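Girkholm 테이블 커버 G15 (청록)

작업대에도 식탁에도, 바닥에 깔고 쓰는 분도 있는 두꺼운 면 커버

Pitau 생활천 › 테이블 › 커버와 러너
재고 있음 · 색상 4종 · 재단 주문 가능

드디어 청록이 다시 들어왔습니다! 작년 여름에 마지막 한 롤이 나가고 나서 언제 또 나오느냐는 메일을 정말 많이 받았는데요, 염색을 맡아 주는 Yorath 공방에서 색을 다시 맞추느라 시간이 꽤 걸렸어요. 이전 롤보다 초록이 아주 조금 더 도는 편이고, 저는 이번 색이 훨씬 마음에 듭니다. 예전 커버와 이어서 쓰실 분은 주문 전에 조각 샘플을 먼저 받아 보세요. 형광등 아래와 창가에서 느낌이 꽤 다릅니다.

Girkholm 시리즈는 원래 Rosário Macedo 씨가 도예 교실에서 쓰려고 만든 천에서 출발했습니다. 흙물이 튀어도 툭툭 털어 빨면 되고, 무거운 그릇을 올려놓아도 밀리지 않는 천이 필요했다고 해요. 첫 버전은 너무 뻣뻣해서 모서리가 종이 상자처럼 접혔는데(저희 창고에 아직 한 장 남아 있습니다), 실 굵기를 바꾸고 직조 간격을 넓히면서 지금의 늘어짐이 나왔습니다. 손으로 한 번 쓸어 보면 왜 다들 이 천 이야기를 하는지 아실 거예요.

기본 사양
소재: 면 100%, 평직
무게: 제곱미터당 390그램
폭: 200센티미터
길이: 10센티미터 단위로 재단
가장자리: 두 번 접어 박음, 접는 폭 15밀리미터
색상: 청록, 모래, 먹색, 벽돌
세탁: 미지근한 물, 약한 탈수, 그늘 건조
첫 세탁 수축: 길이 방향으로 거의 8센티미터(2미터 기준)

수축 숫자를 보고 놀라시는 분이 있는데, 저희는 이 천을 미리 줄이는 가공을 하지 않습니다. 가공을 하면 표면이 납작해지고 특유의 포근한 결이 사라지거든요. 길이를 딱 맞춰 쓰실 분은 한 뼘쯤 넉넉히 주문하시고, 한 번 빤 다음 마지막 단을 박으시면 됩니다. 재단할 때 "단 처리 없이"를 고르시면 끝을 오버로크만 쳐서 보내 드려요.

접은 자국 이야기도 해야겠네요. 배송할 때 네 번 접어 상자에 넣기 때문에 처음 펼치면 가로로 금이 남습니다. 분무기로 물을 뿌리고 손바닥으로 펴서 하룻밤 두면 대부분 가라앉고, 급하면 뒷면에서 중온으로 다리세요. 앞면을 바로 다리면 번들거림이 생길 수 있습니다. 자국이 정말 싫다면 종이 심에 말아서 보내 드리는 방법도 있어요. 배송비가 조금 더 붙고, 관통이 긴 만큼 문 앞에 세워 둘 자리가 필요합니다.

어디에 쓰면 좋을까요? 재봉틀 밑, 화분 갈이할 때, 아이들 물감 놀이, 긴 회의 탁자까지 다 어울립니다. Olga Salgado 씨는 식탁에 청록을 깔고 흰 그릇만 올려 쓰시는데, 김치찌개 한 방울이 튄 다음부터는 러너를 한 장 더 얹는다고 하셨어요. 밝은 색 그릇이나 컵과 붙여 놓았을 때 색이 가장 예쁘게 살아난다는 데에는 저도 완전히 동의합니다. 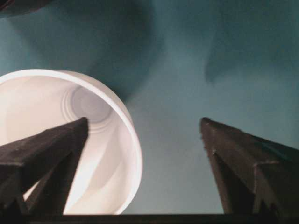
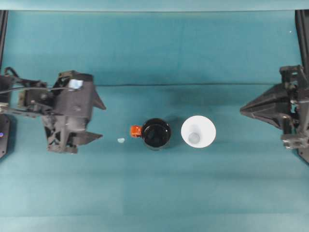
청록색 상판

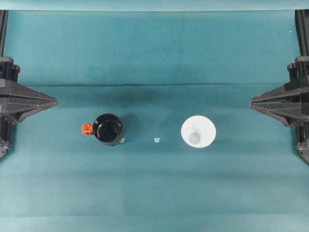
두께 때문에 망설이는 분께는 둥근 탁자보다 네모난 탁자를 먼저 권합니다. 둥근 탁자에서는 주름이 굵게 잡혀서 의자를 넣고 뺄 때 무릎에 걸릴 수 있어요. 지름이 작은 탁자라면 같은 색의 얇은 버전인 Stirkix 커버가 훨씬 편합니다. 촉감은 좀 더 매끈하고, 여름에는 저도 그쪽을 꺼내 씁니다.

함께 많이 찾는 것
천 집게 네 개 묶음 (상판 두께 3센티미터까지)
미끄럼 방지 밑깔개, 원하는 크기로 잘라 쓰는 그물형
같은 천으로 만든 냅킨, 두 장 묶음

구매하신 분들의 이야기

Joaquim Teixeira
공방 작업대에 씌웠습니다. 나사나 바늘을 떨어뜨려도 굴러가지 않아서 좋네요. 먹색도 써 봤는데 작은 부품이 잘 안 보여서 청록으로 바꿨어요. 집게는 꼭 같이 사세요.

Inês Coelho
세 번 빨았는데 색은 거의 그대로예요. 첫 빨래 때 물이 조금 빠지니 흰옷과는 따로 돌리시길. 실밥이 두어 군데 나와 있었지만 잘라 내니 괜찮았습니다.

Rui Falcão
모래색을 샀다가 청록까지 들였습니다. 길이를 넉넉히 주문하라는 말을 흘려들었더니 한쪽이 짧아졌어요. 그래도 마음에 들어서 계속 쓰고 있습니다.

교환과 재단 안내
재단한 천은 교환이 어렵습니다. 색이 걱정되면 샘플을 먼저 신청해 주세요. 샘플은 손바닥만 한 조각으로 우편 발송하고, 네 가지 색을 한 번에 받아 보실 수도 있습니다. 천에 직조 흠이 있을 때는 빨기 전에 연락 주시면 같은 길이로 다시 잘라 보내 드려요. 벽돌색은 8월 말에 다음 롤이 들어옵니다.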